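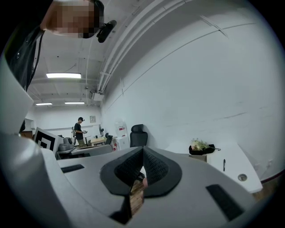
Dye shop notebook, Grollthorpe
April, Wednesday

Came in early to see to the indigo vat before anyone could talk to me, and of course Gert Mahlangu had beaten me to it and was already standing over it with his sleeves rolled up and the lid in one hand. We agreed that it looked tired. The skin on top was thin and a bit gray, and when he parted it with the stick the liquid underneath was more of a murky teal than the yellow-green we like. Smell was all right, sweetish, nothing rotten. So not dead, just sulking, as they do after a cold weekend.

For the record, this is the fructose vat, the one we set up after the Fleswood order, and it has been fed twice since then with nothing else done to it apart from stirring. I had meant to write up each feeding and I didn't, so please, whoever feeds it next, put a line in here, even a scruffy one. I spent a good half of the morning trying to remember whether I had added lime last time or only thought about adding lime. These are very different things as far as the vat is concerned.

Warmed it slowly with the old aquarium heater wrapped in its sleeve, and left it well alone while we had coffee. Then 2 spoons of fructose dissolved in hot water and let in down the side of the stick, with a slow stir, one direction only, and a reverse at the end to bring the flower into the middle. Lid back on. Gert wanted to add lime at the same time and I wanted to wait, and we had quite a pleasant argument which I am going to record here as a draw. We checked with a paper strip and it read a little low, so the lime went in after lunch, a small amount, slaked first and poured off the grit.

By the middle of the afternoon it had come around beautifully. Good coppery skin, a proper head of bubbles in the middle, and a test strip of cotton that went in white, came out the color of a pea pod and turned while I was carrying it to the line. I never get tired of that. I have been doing this for more years than I care to write down and I still stood there holding a bit of rag and grinning at it.

Now, the Gumede yarn. This is the fine two-ply that we promised to match to their old sample card, the blue they call harbor, and I want to set down where we are because the swatches are starting to look alike and I don't trust my eyes late in the day. Total weight of the lot is 2000 grams, all wound off into skeins and tied loosely in four places. I scoured everything again even though it was sold to us as ready to dye. I'm glad I did. The water came off the color of weak tea, and you can be sure that whatever was in there would have shown up as pale patches later on, right when we had no time to do anything about it.

Trial skeins so far, all from the same cone:

A – three short dips, air between. Too green, and a bit thin when dry.
B – five short dips. Closer. Nice in daylight, flat under the shop lights.
C – 7 short dips. This is the one. Slightly darker than the card when damp, and I think it will sit right on it once it's rinsed and dried.
D – two long dips, which was Gert's idea to save time. The depth is there but it rubs off on your thumb. We both rubbed it and we both had blue thumbs, so no more of D.

I know that seven dips on the whole lot is a long job. We talked about going stronger with the vat and fewer dips, and I'm against it. Every time we have tried to hurry a pale or middling blue we've paid for it in crocking, and Gumede's people are making christening shawls out of this, which will be held against a great many good shirts. Thin layers, plenty of air, patience. I'll do the dipping myself and have the radio on, and I don't mind a bit.

A note on squeezing out. The skeins must be squeezed under the surface as they come up, gently, so they don't drip back in and carry air with them. I watched our newer people on Monday's batch lifting them high and letting them stream, and it does look lovely, but that's very likely what knocked the vat back in the first place. I'll show everyone again before we start. No scolding. I did exactly the same for my whole first year and I was told off for it every week.

Rinsing: first rinse plain, second with a splash of vinegar, third plain, then a long soak overnight. Last time we skipped the soak and the skeins felt harsh. Wool does not like sitting in all that lime and it is only fair to help it back. Dry in the shade on the long rail, and turn the skeins once so there isn't a line where they hang.

The Nokico scale is drifting again. It was fine on the little brass weight first thing and then wandered upward through the morning, and I only caught it when the fructose jar seemed to be getting heavier on its own. I've taken the batteries out and cleaned the contacts with a cotton bud and it behaved itself after that, though I would check it against the brass weight before trusting it with anything small. If it does it again we'll go back to the beam balance, which is slow and takes up half the bench but has never told me a lie.

Also, the madder. I had nearly forgotten the madder! The roots in the crock have been soaking since last week and they smell like a damp greenhouse. Gert strained off a jar and ran a mordanted scrap through it, low heat, never above hand-hot for the first hour, and got a soft brick orange that we both liked far more than the red we were after. I've pinned it to page 13 next to the onion skin samples, where it looks very much at home. I would love to try it over a pale indigo for a brown, but that's for when the shawl yarn is out of the building.

To do, before I lose the thread:
Order more lime, the fine sort, and a second stirring stick so the madder one stops going into the blue.
Ring Fleswood about the late skeins and ask whether they want them tied with cotton or wool this time.
Find the sample card a proper envelope. It's been on the windowsill and one corner is already lighter than the rest, so match to the middle of it.
Heater on a low setting overnight, blanket over the lid. Gert is locking up and says he'll look in on it.

First dips start tomorrow as soon as the vat is warm. Skein C is hanging by the door if anyone wants to have a look at it dry.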